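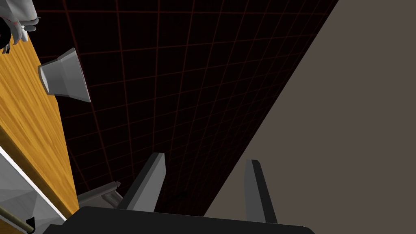

Checking a wrist-view policy for background dependence in simulation

Applies to: Aren 2 task suite, single-arm and two-arm scenes
Maintained by Tuva Sandberg and Thabiso Nkosi, Vustbridge

A policy trained on wrist-camera images can score well on a fixed test set and still be reading its position from the walls and floor. This page describes the ablation we use to measure that. It needs a trained checkpoint, the stock scene files and one GPU. No retraining is involved.

Background

The wrist view changes more than any other view in the suite. As the arm turns, the same camera may face the tabletop, the floor or a wall. The high-contrast surfaces are the easiest thing in the image for an encoder to lock on to, and the red-on-black grid is the strongest of them. Benjamín Montecinos first saw the effect when he swapped the grid for a flat color and a reaching policy began to stop short of its target. The joint-state input was unchanged, so the error had to come in through the image.

Step 1. Freeze the checkpoint

Copy the checkpoint and its normalization statistics to a new directory. Do not recompute the statistics on the altered images. If you do, part of the shift you want to measure is absorbed before it reaches the network.

Step 2. Record the baseline rollouts

Run 200 episodes with the stock textures and save the seed list. Every later condition reuses the same seeds, so object placement and starting joint angles match episode by episode. Save the wrist images at the control rate and keep them uncompressed.

Step 3. Build the texture conditions

There are 4 conditions, including the baseline:

A – stock textures
B – grid replaced by its mean color
C – grid kept, plain walls recolored
D – grid lines rotated in texture space, colors unchanged

Condition D is the informative one. It leaves the color histogram nearly intact and changes only the direction in which the lines converge. A policy that drops under B but holds under D is using the grid as a color cue. A policy that drops under both is probably using line geometry.

Edit only the material entries. Collision meshes and lighting must stay as they are. In particular, leave loose objects and furniture alone, even when they sit close to a surface you are changing.

Step 4. Inspect the wrist view before running

Render one image per condition from several arm poses. Look for poses in which the background takes up most of the image and the task objects are small or off to one side. These poses carry most of the effect, and they are easy to miss if you only check the overhead camera.
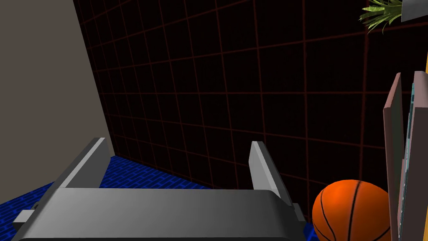
Wrist view with the grid wall behind the open fingers. The basketball is at lower right, only partly in view.

Tag such poses as background-heavy. We use a simple rule: the segmentation mask for walls and floor must cover more pixels than all other classes together, with the gripper's own pixels excluded. Excluding the gripper matters. Its fingers and body are present at every step and would otherwise hide the difference between poses.

Step 5. Run and compare

Run conditions B to D with the saved seeds. For each episode, log success, final distance to target and the fraction of steps tagged background-heavy. Compare each condition with A in pairs, by seed. Unpaired averages are too noisy at this sample size.

Valentina Villalba's plotting script groups the paired differences by background-heavy fraction. A flat line means the background has little influence. A line that falls to the right means the policy loses accuracy as the walls and floor fill more of the image.

Known problems

Seed 1028 places an object in contact with the table edge and the solver sometimes ejects it. Drop that seed from all conditions.

Condition D can produce aliasing at shallow viewing angles, where the grid squares become very small. Turn on anisotropic filtering for every condition, including A, or the comparison is not fair.

Older Zendton exports store the wall and floor under a single material. Split them first. Vlastimil Jireš keeps a conversion script in the tools folder; run it with the --dry option and read the log before writing any files.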